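Going for It: Fourth-Down Decisions in Four Small-College Football Programs

Project report, Introduction to Sports Analytics
Group members: Azra Ivanov, Bezawit Feyisa, Kiros Gashaw
Project adviser: Idalina Neves

1. Introduction

Our group wanted to know how football coaches at small colleges handle fourth down. Most of what we read for class was about professional teams or the largest college programs, where there is a staff member whose job is to work out when to punt, kick, or go for it. The programs near us do not have that. At most of them the head coach makes the call with input from the offensive coordinator, and the play clock is running the whole time.

We chose four programs that play each other every season: Brakura, Geltard, Pylypenko, and Firnen. All four post play-by-play logs after their home games, and the logs go back far enough to compare seasons. We asked two questions. First, how does field position change what a coach does on fourth down with a short distance to go? Second, does the score change it more than field position does?

2. Background

The usual argument in the articles we read is that coaches punt too often on fourth and short. The authors compare the expected points from a punt with the expected points from an attempt, and the attempt often comes out ahead once a team is near midfield. Those numbers come from teams with good kickers and good punters. In our programs the kicking game is less steady, and we expected that to push coaches toward going for it, especially in the area where a field goal would be long and a punt would probably go into the end zone.

Kiros Gashaw played receiver in high school and pointed out before we started that the ball spot matters as much as the number in the log. "Fourth and 1" may mean a few inches or nearly two yards. We could not solve this, but we kept it in mind.

3. Data collection

We collected every home game log posted by the four programs over 4 seasons. After taking out plays with accepted penalties before the snap, kneel-downs, and entries we could not read, we had 1045 fourth downs. Each one went into a shared spreadsheet with these columns: offense, opponent, quarter, time left, distance, yard line, score before the play, decision, and result.

The logs are typed by student staff during the game and they do not follow one style. Firnen writes the yard line from the offense's side and Geltard writes it from the home team's side, so a ball on the Geltard 35 could be in either half of the field until we checked who had possession. Bezawit Feyisa wrote a short script to convert these to one scale. The script worked on most rows. The rest had to be fixed by hand, and that took most of October.

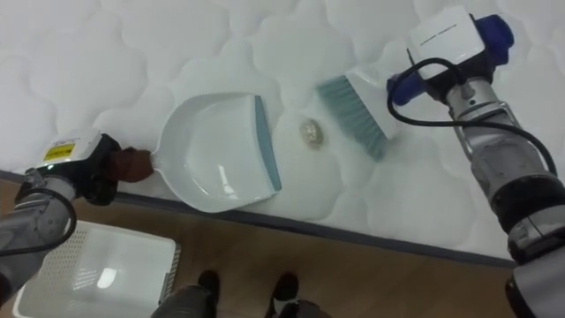

Pylypenko changed its scoring software between the second and third seasons. The older logs leave out the time of the snap and give only the time at the end of the drive. For those games we recorded the quarter and left the time column blank. This means that anything we say below about the end of a half is based on fewer Pylypenko plays than the other results are.

Two of us coded each game separately, then we compared the sheets. Most disagreements were about fake punts. We decided to count a fake as an attempt if the log named a rusher or a passer, and as a punt if it named only the punter and gave a blocked or muffed result. A bad snap over the punter's head was counted as a punt, since that was clearly what the coach had called.

4. Method

We sorted the plays by distance (short, medium, and long) and by field zone (own territory deep, own territory near midfield, opponent's side out of normal kicking range, kicking range, and near the goal line). We did not use an expected points model from another level of football. We looked at one and the values for field goals did not fit these teams at all.

For the score, we put each play into one of three groups: leading by more than a touchdown, within a touchdown either way, and trailing by more than a touchdown. We then compared how often each team went for it in each group. We kept fourth-quarter plays in their own table, as a team that is behind late has little choice and those plays would hide the pattern in the rest of the game.

5. Results

5.1 Overall

Roughly 600 of the fourth downs ended in punts and 90 were field goal attempts. The remaining plays were attempts to gain the first down or score. That share of attempts was higher than any of us had guessed. It was highest at Brakura, which has a run-heavy offense and did not have a regular kicker for most of one season.

5.2 Field position

On fourth and short, all of the teams were cautious deep in their own territory and became much more willing once they crossed midfield. The change was sudden at Geltard and gradual at the others. Geltard almost never went for it on its own side of the field in the first three quarters, then went for it on most short plays just past the 50. We read this as a fixed rule used by the staff, though we did not interview anyone there and cannot confirm it.

The zone just outside kicking range had the most attempts for every team, including on medium distance. This matched what we expected. A punt from that area gains little, and a field goal from there was hardly ever tried.

5.3 Score

Score had a weaker effect than field position before the fourth quarter. Teams that were well behind went for it somewhat more, but teams that were well ahead did not punt much more than teams in close games. Firnen was the exception. When Firnen led by more than a touchdown it punted on nearly everything, even past midfield.

In the fourth quarter the pattern was what anyone would expect, with trailing teams going for it on almost every play late in the game.
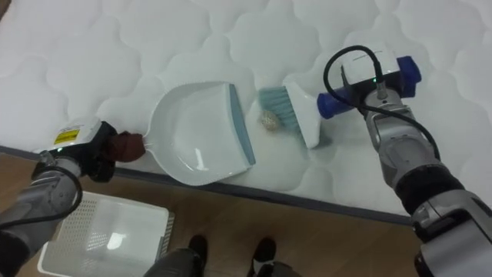
Figure 2. Moving a small tan piece of debris into a white dustpan on a quilted mattress.

5.4 Success

Attempts on short distance worked more often than they failed for all of the programs. Medium distance was close to even, and long distance mostly failed. Run plays did better than pass plays on short distance, but the gap got smaller when we removed Brakura. One team that runs the ball well can move the whole result in a data set of this size.

6. Limits

We used home logs only, so each team is seen more often in front of its own crowd in some matchups than in others. The opponent's plays in those games were included when the opponent was one of our programs and left out when it was not. We did not have weather for every game. Idalina Neves suggested using airport weather records, and we tried this for one season, but the nearest station is too far from two of the stadiums for the wind readings to be useful.

Injuries are also missing. If a starting punter was out, we would only know it from a different name in the log. Azra Ivanov started a list of these cases and we ran out of time before finishing it.

7. What we would change

We would agree on the coding rules before entering any plays. Our fake punt rule was written after the first season was already in the sheet, and we had to go back through it. We would also ask the programs for their logs directly — the posted versions were sometimes missing a quarter, and Brakura sent us a complete file within a day when we finally emailed.

A group that continues this project should add away games first. The spreadsheet has an empty column for it, and the yard line script should work on any team once the home team's style is entered at the top.

8. Acknowledgments

We thank Rhiannon Prosser in the athletics media office at Brakura for the missing game files and for explaining the abbreviations in the older logs.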